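Notebook entry, 20 June 2023
Bandside project, desktop assembly cell
Entered by: Preben Ravn

Purpose of the session. To compare two ways of locating the memory slots before insertion: the fixed taught pose, which we have used since the cell was set up, and the contact search that Aksel Norðdahl wrote up in his last note. The question is whether the search can absorb the error in tower placement, so that the tower need not be clamped.

Setup. The tower lies on its side on the slatted table, open side up, as in earlier sessions. The parts fixture stands to the left of it, with the hard drive upright in its blue caddy and the processor in its recess. The processor and the drive were not part of the procedure and stayed in the fixture, so that the layout would match the one used for the full assembly sequence. The CPU socket was left open for the same reason.

Software is the Tinetti branch of the motion planner with no local changes. Force readings are taken at the wrist and logged with the joint positions. The Nillard calibration target was used before the first run and put away again. Note for whoever takes the next session: the calibration file has to be loaded by hand after a restart. It does not load with the cell profile, and the planner gives no warning when it is missing. I lost the first part of the morning to this.

Procedure. For each condition the tower was set down by hand against the pencil marks, then shifted by a random offset drawn from the list in the shared folder. The arm grasps the module from the side, carries it over the drive bays at a diagonal, rotates it above the board and comes down toward the slot. In the fixed condition it goes straight to the taught pose and pushes. In the search condition it stops short, tilts the module, and drags the lower edge across the slot until the lateral force rises. It then straightens the module and pushes.
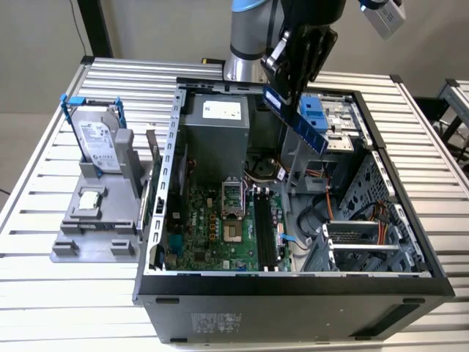
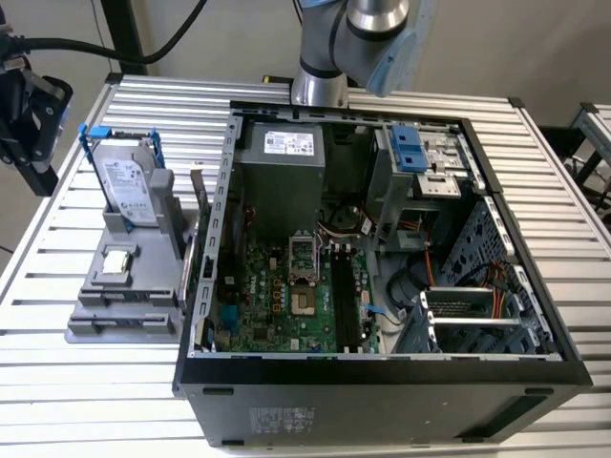
Same cell, same tower; the memory module is in the gripper in the first view, and both slots are open in the first.

Norðdahl read the draft of this entry at midday and objected to the stopping rule. In his opinion a rise in lateral force does not by itself show that the edge has found the slot, as the retaining clip at the end of the slot gives nearly the same reading when the module comes in too far along its length. He asked that the vertical position be checked at the same moment, and that any run without a drop in height be recorded as a false contact, even if the module seats afterward.

I accept the point. The runs were sorted again under his rule from the logged positions, and 2 of those I had entered as clean contacts became false contacts. Both had the largest offset along the length of the slot. The original sorting is kept in the folder under the old name and should not be used for the report.

Results so far. With no offset, the two conditions cannot be told apart. With offsets across the slot, the fixed pose fails early and the search continues to work over most of the list. With offsets along the slot, the search is weaker than I had expected — the tilt helps only in one direction, and the second direction depends entirely on the initial estimate. Rotated placements were not tried. The log for the session holds 2,719 force samples after trimming, which is enough to fit the contact threshold but too few to say anything about wear on the module contacts.

The search also adds time to every insertion. I have set the limit at 800 milliseconds for each drag stroke. A shorter limit ended several searches before the edge had crossed the slot. Whether the limit can come down once the initial estimate is better is left open.

Open items.
Add the height check to the stopping rule and repeat the offsets along the slot.
Norðdahl to try a second drag at a right angle to the first, using the same tilt.
Ask Aryee for a replacement set of finger pads. The present pads let the module turn slightly under load, and this shows in the log as a slow drift before contact.
Redraw the pencil marks on the table.
Full sequence with processor and drive is put off until August.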